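Brazo de sobremesa Rornilden: revisión tras la jornada de puertas abiertas de Clostora

Probado el 31/03/2019 en la sede de Dovport. Demostración a cargo de Nandini Kaimal y Tanveer Shaikh. No medimos par ni repetibilidad con instrumentos; lo que sigue procede de la observación y de las respuestas del equipo.

Montaje

El Rornilden es un brazo negro de servos encadenados, con pinza de dos dedos. Se presentó sobre una mesa blanca, con bloques de construcción de 2×2 y una caja transparente delimitada con cinta roja. La tarea consiste en recoger el bloque rojo y depositarlo en la caja.
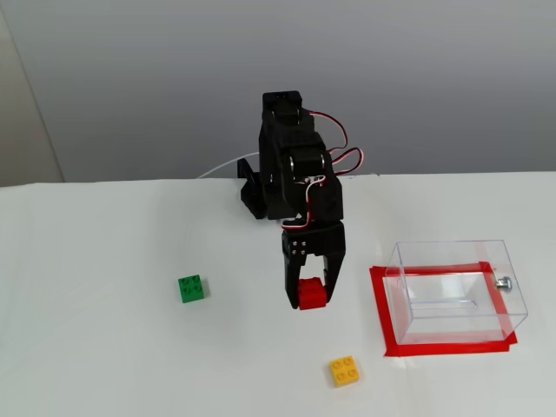
El par de agarre se ajusta por software en cinco niveles. Shaikh trabajó en el segundo, suficiente para piezas de plástico ligeras. Con el nivel máximo los servos se calientan y el fabricante recomienda pausas. Carga útil declarada: 400 g con el brazo recogido. No se ofrece dato para el alcance máximo, omisión que conviene reclamar antes de comprar.

Control

La trayectoria se graba guiando el brazo a mano y se edita después en una tabla de puntos. El editor admite hasta 2.000 puntos por secuencia. La interfaz es sobria y responde bien, aunque carece de función de deshacer.

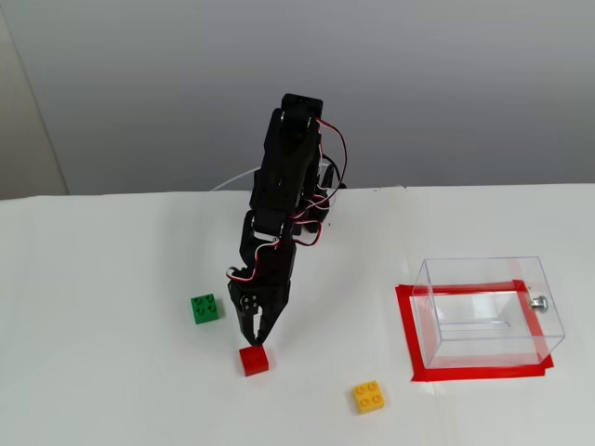 La aproximación vertical es la fase más delicada. Kaimal redujo la velocidad al 40 % en el último tramo, valor que dejaríamos fijo. El descenso resulta entonces uniforme; a velocidad plena aparece una oscilación leve en la muñeca.

Puntos débiles

- Cableado: los cables de los servos forman bucles por fuera de la estructura. Faltan guías o una funda.
- Documentación: solo en inglés, sin esquema eléctrico.
- Verificación: el sistema no confirma el depósito de la pieza; debe comprobarse a la vista.
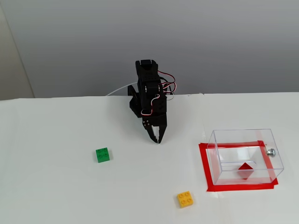
Valoración

Adecuado para aula y prototipado. Para uso continuado preferimos el Qureshi, más caro y con cableado interno. Clostora prevé una segunda jornada en mayo, con inscripción a través de Hina Baloch.

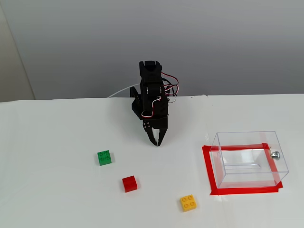
Rornilden con la pinza abierta, los tres bloques sobre la mesa y la caja de depósito a la derecha.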